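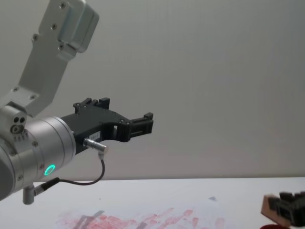
1. Mesa y lugar de trabajo

Todas las pruebas del proyecto Pollo se hicieron en el aula taller de Lindmont, sobre una mesa de tablero blanco con una pared lisa gris claro detrás. Elegimos esa mesa por dos motivos. El tablero es liso y no marca textura en el papel, y el color blanco deja ver enseguida si ha quedado pintura fuera de la hoja. En las primeras sesiones habíamos usado una mesa de madera y las vetas aparecían en las estampaciones, así que esos resultados no entran en este informe.

2. Objetivo

Queríamos saber cómo se comporta una pintura roja barata sobre papel corriente cuando se aplica apretando y cuando se aplica arrastrando. El profesor de la asignatura nos pidió un procedimiento que pudiera repetir otro grupo sin material especial. El proyecto lo firmamos Myroslav Mykhailiuk y Babar Kakakhel. Myroslav preparó la pintura y Babar llevó el cuaderno de pruebas.

3. Materiales

Papel blanco Kirlow, un paquete de 500 hojas
Témpera roja Jiang, bote de 1.000 ml
Trapos de algodón
Vasos y agua del grifo
Cinta de carrocero
Cuaderno de pruebas

El papel Kirlow es papel de impresora normal. No está pensado para pintura y se ondula con facilidad. Lo mantuvimos porque era el que había en el aula y porque el presupuesto no daba para papel de grabado.

4. Procedimiento

La pintura se rebaja con agua a partes iguales y se remueve hasta que no quedan grumos. Se moja el trapo, se escurre sobre el vaso y se lleva a la hoja. En la serie A el trapo se apoya y se levanta sin moverlo. En la serie B se arrastra en diagonal de izquierda a derecha. Cada serie tiene 50 hojas, 100 en total. Entre hoja y hoja no se vuelve a cargar el trapo hasta que la marca deja de distinguirse bien a un metro.

No fijamos las hojas con cinta en todas las pruebas. Al principio lo hacíamos siempre, pero al despegarla se rompían las esquinas y acabamos dejándola solo para la serie B. Las hojas sueltas se tuercen un poco sobre la mesa y esto afecta a la dirección de los trazos, por lo que en el cuaderno anotamos la inclinación respecto al borde de la hoja y no respecto a la mesa.

5. Resultados

El resultado más claro es que el rojo pierde fuerza muy pronto. En la serie B el color se queda en la zona donde empieza el trazo y se va aclarando hacia el final, hasta un rosa flojo. 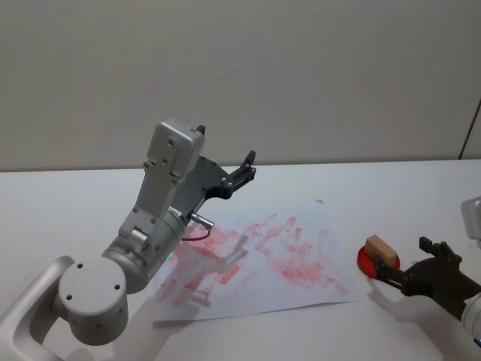

En la serie A las manchas salen más redondas, aunque también desiguales, con puntos más cargados donde el trapo hacía un pliegue. No conseguimos una superficie uniforme con ninguno de los dos métodos – tampoco con una segunda capa, que solo probamos en unas pocas hojas.

Las arrugas fueron el otro problema. El papel absorbe el agua y los bordes se levantan. Poner peso encima durante la noche ayudó algo en la serie A. En la serie B no lo hicimos a tiempo y varias hojas se archivaron onduladas.

6. Limpieza

La mesa se limpió después de cada sesión con un trapo húmedo. La témpera sale bien si no se ha secado. En la sesión del 3 de mayo de 2024 la dejamos secar durante el recreo y hubo que frotar bastante para quitarla del tablero.

7. Gastos y mejoras

El material costó 1.505 céntimos, dentro de lo que teníamos asignado. Sobró más de la mitad de la pintura. Si se repite el trabajo, convendría usar un papel más grueso y rebajar menos la témpera. También cambiaríamos el trapo por una esponja cortada a medida – la presión sería más fácil de comparar entre hojas. Las hojas de las dos series están en la carpeta verde del armario del aula, ordenadas por número.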